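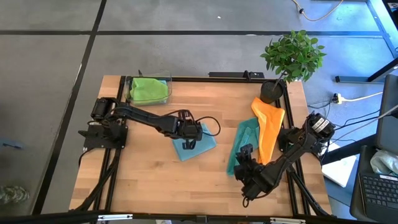

How to Fold Cleaning Cloths So They Stay Folded

If your cloths live in a heap under the sink, as mine did for years, set aside a little while with a cup of coffee and a big clear table. A wooden tabletop is lovely for this, and a clear plastic bin at one corner lets you see which colors are still waiting their turn.

Start by tipping your head at each cloth and asking whether it has really earned its keep - the threadbare ones can go to the garage. Then spread one out lengthwise and smooth it from the middle with the flat of your hand. Bring the long sides in so they meet, fold the strip in half, and then in half again. Press down gently after each fold, and don't fuss if the corners are a bit off. Mine always are!

Long, creased cloths like to wander, so give those a good shake first. I keep 2 piles, blue and teal for the kitchen and the brighter ones, orange and lime green, for the bathroom, and everyone in the house seems to remember which is which.

Stand the finished squares on edge in the bin, folded side up, and pull from the front.

Posted Nov 23, 2021 in Lutcombe Laundry Notes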